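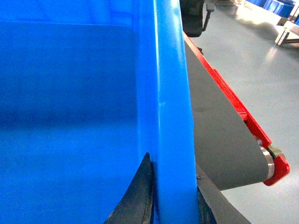
Figure 1. The blue bin, close to, with the small belt conveyor behind it.

Storage and Clutter in a Shared Workroom
Module project report, group 12
Submitted 27/02/2021

1. What we set out to do

Our project began with a complaint, which is how most storage projects begin. The shared workroom had plenty of containers and very little contained in them. We were given a budget of 300 pounds, most of which we managed not to spend, and asked to come up with a system for bulky items that people would still be using after we had been marked on it.

We named the system Mesent, after an evening we could have spent more usefully. It has one rule: every large object gets a place on the floor, and the place is written down. The inventory came to 17 entries. Three of those were later found to be the same trolley.

2. The containers

We compared cardboard boxes with rigid plastic crates. Cardboard is cheap, light and easy to label, and it sulks if you stack anything heavy on it. The Memgate catalogue offered folding crates as a compromise, but our trial one folded at moments of its own choosing and we sent it back in January.

The large blue plastic crates did better. The ribs moulded into the front wall stiffen it without adding much weight, and the rounded rim is kinder to the fingers than a raw edge. A crate this size is awkward for a short person to carry alone, so our handling sheet asks for a hold on both sides of the rim and a clear path before lifting.

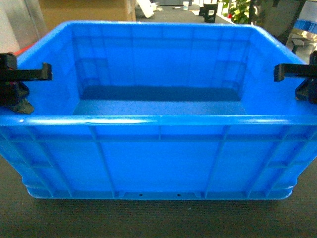 Erkden, reading our first draft, objected that a big crate only moves the mess off the floor and into a deeper mess, and wanted to know what would stop people filling it to the top with odds and ends. We had no good reply, so we added a fill line and a list of permitted contents. Ásgeirsdóttir (Notes on Small Stores, 2000) makes much the same point over a whole chapter, and we wish we had read it sooner.

3. Things that won't go in a crate

Traffic cones were the awkward case. They are tall, their square bases take up more floor than seems fair, and they have a talent for standing exactly where you want to walk. We first proposed stacking them in a corner. This works until someone wants the bottom one. Our second proposal was to keep them low down, under an overhang, where the space is hard to use for anything else and the red and white stripes still show.

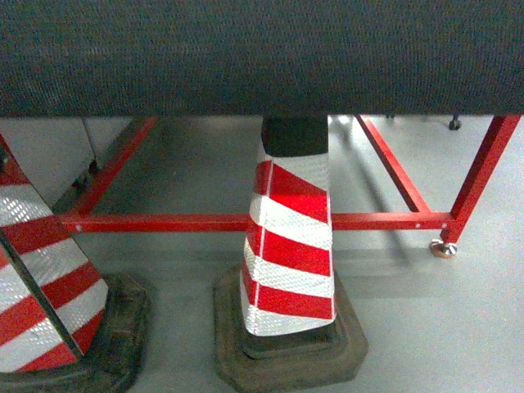 Should the cones be on the inventory if they never leave the room?
They should, because an unlisted cone gets borrowed to hold a door open and is next heard of in another building.

4. Results and what we would change

The floor plan has been redrawn twice and now matches the room on most days. The fill line is respected by everyone in the group except, on one occasion, the group. We would label the crates on two sides next time, as a label facing the wall informs only the wall. The remaining money has gone back to the department, along with the tape measure.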